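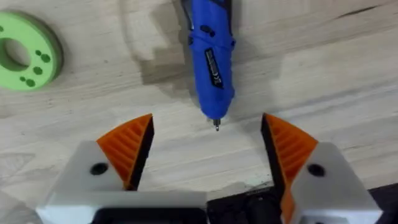 Lectura: 4 min

Galería: agarrar por la punta o por el mango

Marzo de 2024

Llevaba semanas prometiendo que colgaría algo de lo que estamos haciendo en Taterdale y por fin me he sentado a hacerlo (con café, que si no, no sale). Va de un método muy sencillo para que el brazo decida por dónde coger una herramienta, y de lo que hemos visto al probarlo. El método se llama Humura, lo bautizó Puspita Sopacua y a estas alturas ya no hay quien le cambie el nombre.

La idea, contada deprisa: la cámara de la muñeca mira el objeto desde muy cerca, el modelo propone varios puntos de agarre y, antes de cerrar los dedos, los vuelve a puntuar con la vista que tiene en ese momento. El planteamiento anterior, que aquí llamamos Wijaya por el cuaderno donde empezó todo, puntuaba una sola vez desde arriba y luego iba a ciegas. Con cubos funcionaba de maravilla. Con herramientas largas, regular tirando a mal.

El destornillador eléctrico azul

Es mi objeto favorito de toda la colección, y también el que más disgustos nos ha dado. Tiene el cuerpo gordo y redondeado, luego se estrecha y termina en una punta metálica cortita, así que hay dos formas de abordarlo que no se parecen en nada. En la foto la pinza está abierta y la punta mira justo hacia el hueco entre los dos dedos. Esa es la postura que nosotros llamamos «de frente», y es la difícil: poca superficie, metal, y todo el peso del cuerpo al otro lado.

Los dedos naranjas

Me preguntan mucho por ellos. Son las almohadillas acanaladas, acabadas en pico, con la cara interior negra, que es la que toca el objeto. A mí me gustan porque se distinguen enseguida sobre la madera clara, y para el modelo eso es una ayuda enorme: sabe dónde tiene los dedos sin pedírselo a la calibración. En febrero entrenamos una versión tapando esa zona de la imagen y la puntuación de los agarres «de frente» se nos vino abajo. Volvimos a destaparla y santas pascuas.

El aro verde

Se ve asomar a la izquierda, de espuma, con su agujero grande en medio y sus puntitos más oscuros. En estas pruebas hace de distractor. Parece una tontería, pero un aro ofrece bordes bonitos por todas partes y el método antiguo se iba detrás de ellos a la mínima – a mí me recordaba a un gato con una caja. Humura lo tiene en cuenta al principio y suele descartarlo en la segunda puntuación, cuando la pinza ya está cerca de la herramienta.

Los números, para quien los quiera

Hicimos 15 intentos por método con el destornillador en la postura «de frente» y el aro sobre la mesa. Wijaya levantó la herramienta en cuatro. Humura, en diez. De los fallos de Humura casi todos fueron resbalones al subir, con el punto de agarre bien elegido, y ahí la visión poco puede hacer. Puspita quiere probar a que el brazo, si la punta le parece mala opción, rodee el objeto y vaya al cuerpo. Yo creo que perderemos tiempo por intento, pero tengo muchísimas ganas de verlo.

Tampoco os emocionéis demasiado: es una sola herramienta y una sola mesa. La sombra suave que deja el destornillador sobre el tablero también cuenta para el modelo, y con otra luz no sé qué haría. Los compañeros de Hutgate van a repetir la serie allí con siete herramientas distintas, y en cuanto me pasen los resultados los añado a esta misma página.

Si trabajáis con cámaras de muñeca y habéis peleado con objetos así, largos y con el peso mal repartido, escribidme, de verdad. Me interesa sobre todo cómo resolvéis el resbalón al subir – nosotros hemos probado a cerrar más fuerte y a subir más despacio, y de momento me quedo con lo segundo.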